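I bought the Plimaneck cat carrier in June, right after my old one lost a latch in the parking lot (with Biscuit inside it, yelling). My neighbor Rodel swears by his, and he has two enormous cats, so I figured it could handle my one.

The top opening is the best part! I can lower Biscuit in from above and skip the whole wrestling match at the front door of the thing. The fleece pad comes out easily and goes right in the washer. The zippers are stiff, though, and I had to work them back and forth for a couple of evenings.

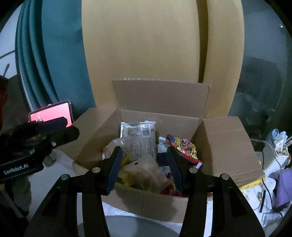 Snacks in an open cardboard box.

Our vet is a long drive from here, and Biscuit complained for maybe the first ten minutes, then settled down. With the old crate she cried the entire way. The shoulder strap digs in a bit if you get stuck standing at the front desk, so I'd add some padding. Still, I'd buy it again, and I'm already eyeing the larger size for my sister's beagle.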